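February
Posted by Siiri Koivisto

Minutes of the house meeting, Cullau

Meeting opened at 7 in the upstairs lounge. Siiri Koivisto took the minutes. Nuwan Liyanage chaired. Apologies from the Borkau end of the corridor, who were on shift.

1. Last minutes

Agreed with one correction. The iron was bought out of the house fund, and Nuwan has been paid back.

2. Linen and laundry

Most of the meeting went on this. Clean clothes are still being left in the dryers overnight and then moved to the top of the machines, where they get mixed up. Two people have lost shirts this way. It was agreed that anything left in a dryer after 11 at night can be carried up to the spare room and put on the bed there for the owner to collect. Whoever moves it should fold it first. It doesn't need to be neat, but it should be flat enough that things can be stacked.

Siiri asked that people lay each item out on the bed and fold it there instead of in the air or against their chest. Sleeves in, sides in, then bottom to top. Thick items go at the bottom of the pile. Nothing damp is to be put on the bed. If it is damp it goes on the rack.

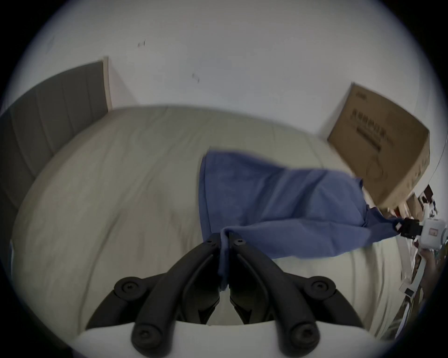 Nuwan said that folding was fine for sweaters and T-shirts but he would like work shirts put on hangers, as they crease again within a day and the iron is always in use before the early shift. There are hangers in the hall closet. Agreed that shirts with a collar go on hangers and everything else is folded.

It was asked whether the spare room sheet should be changed more often if clean clothes are going on top of it. Agreed to change it when the guest sheets are done, and also after any guest has stayed. Siiri will do the first change.

Piles not collected within 5 days will be moved to the shelf in the closet. Nothing will be thrown away without asking in the house chat first.

3. Storage boxes

Bandara has quoted for 4 lidded boxes for winter bedding. Skuslow was cheaper but the lids are sold separately. Agreed to go with Bandara. Boxes to go under the spare bed, labels facing out. Old blankets with holes can go to the animal shelter, washed.

4. Other business

The bathroom window still sticks. Nuwan will look at it again and report it if he can't free it.

Please stop using the ironing board as a shelf.

Next meeting in the same room, same time, next month. Meeting closed at 7:50.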